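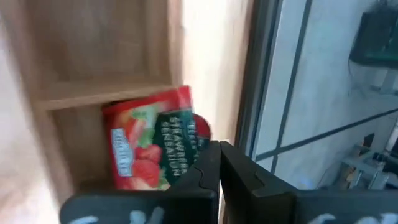 ## 4. Loading and adjusting the compartments

This section applies to the Bendero open shelf unit in all widths. Complete Section 3 (assembly and wall fixing) before placing anything on the boards.

### 4.1 Before loading

1. Check that the wall bracket is tight. The unit must not move when pushed lightly at the top.
2. Wipe each board with a dry cloth, following the grain.
3. Lay a level on every horizontal board, front to back and then side to side. Correct at the feet, never by packing under a board.
4. Leave newly oiled boards empty overnight.

**Caution:** The maximum load is 4 kg per compartment, spread evenly. Do not exceed it in the upper compartments even if the lower ones are empty.

### 4.2 Placing boxed goods

Dry food cartons, tea and similar packages can stand directly on the board.

1. Start with the lowest compartment and work upward.
2. Put the heaviest cartons against a side wall.
3. Stand each carton on its base with the printed front facing out. The name of the product should be readable without taking the carton down.
4. Push the carton back until its front is behind the front edge of the board.
5. Leave around 100 mm free above the tallest carton for hand clearance.
6. If a carton leans, straighten it or lay it flat. A leaning carton puts its weight on one corner and will mark an oiled surface over time.

**Note:** Open cartons should be closed with a clip or moved to a lidded container. Fine sugar and fruit powder work into the grain and are hard to remove.

**Note:** Strongly colored packaging can transfer ink if the board is damp. Use the Verine liner (sold separately) under cartons that stay in place for more than a few weeks.

### 4.3 Changing the height of a horizontal board

The compartment side walls are drilled for several board positions.

1. Empty the compartments above and below the board.
2. Lift the front edge slightly and pull the board toward you. Support it with both hands.
3. Move all the support pins to the new holes. Pins must be at the same height on both sides.
4. Slide the board in with the finished edge to the front, then press down until it seats on every pin.
5. Check with the level before reloading.

The smallest permitted compartment height is 216 mm. Below this, the back panel can't be reached for cleaning.

**Caution:** Keep fingers clear of the gap between board and side wall when seating the board.

### 4.4 Routine care

- Dust monthly - more often in kitchens.
- Recheck the wall bracket after any change in board height.
- Replacement pins are listed under part no. 625.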